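LING 210: Meaning and Grammar
Notes for Lecture 6: Small words, large headaches
Catriona Lindsay

Last time we left prepositions in a heap on the floor. Today we pick up between and among, the pair your high school English teacher was so sure about.

The rule you were taught: between for two, among for three or more. It's tidy, it fits on a fridge magnet, and careful writers have been ignoring it for centuries. Try it on the following.

(1) a treaty between six countries
(2) ?a treaty among six countries
(3) The cottage is between the lake, the highway and the gravel pit.
(4) *The cottage is among the lake, the highway and the gravel pit.

If (4) sounds fine to you, please see me, as I'm collecting speakers. For everyone else, the number of landmarks isn't doing the work we were promised. Between wants its landmarks to be separate individuals. Among is happy with a crowd: among the trees, among the guests, among the unpaid parking tickets.

Terminology, which will be on the midterm. The thing being located is the figure. Whatever it's located by is the ground. With between, the ground is split into two or more landmarks, and the figure sits in the region they define. How large that region gets to be is the subject of a surprisingly bad-tempered literature. 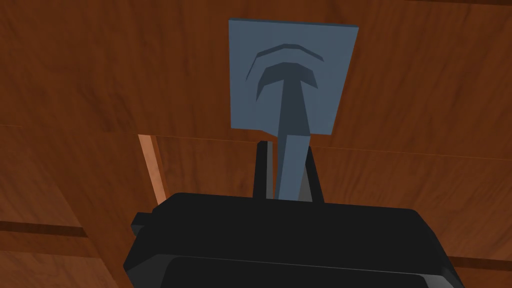
Fig. 2. Between, with two landmarks. The figure extends above both. Computer rendering.

Partial containment is usually tolerated. A bookmark is between two pages even with its tassel hanging out, and a neighbour leaning on the fence is between two yards, at least until somebody calls the city. Speakers get fussier when the figure is much bigger than the gap. Few of you will accept "Manitoba is between my two cows", although geometrically I could arrange it.

In the class survey I gave you 34 sentences to rate. Sentence 31, "She walked between the furniture", split the room. Furniture is a mass noun and offers no individual landmarks, so the theory predicts trouble. More than half of you reported none. I've decided to blame the room.

Abstract uses come next: between jobs, between ourselves, between you and me (or between you and I, for those who enjoy mail). Ask in each case what the landmarks are. For "between jobs" the second one may not exist yet, a matter of some personal interest to graduate students.

Reading: Groen handout, sections 1 to 3. Skip the appendix on amid. Bring five examples of among from your own messages, colour-coded by noun type. Sentences composed the night before have a certain flavour and I can taste it.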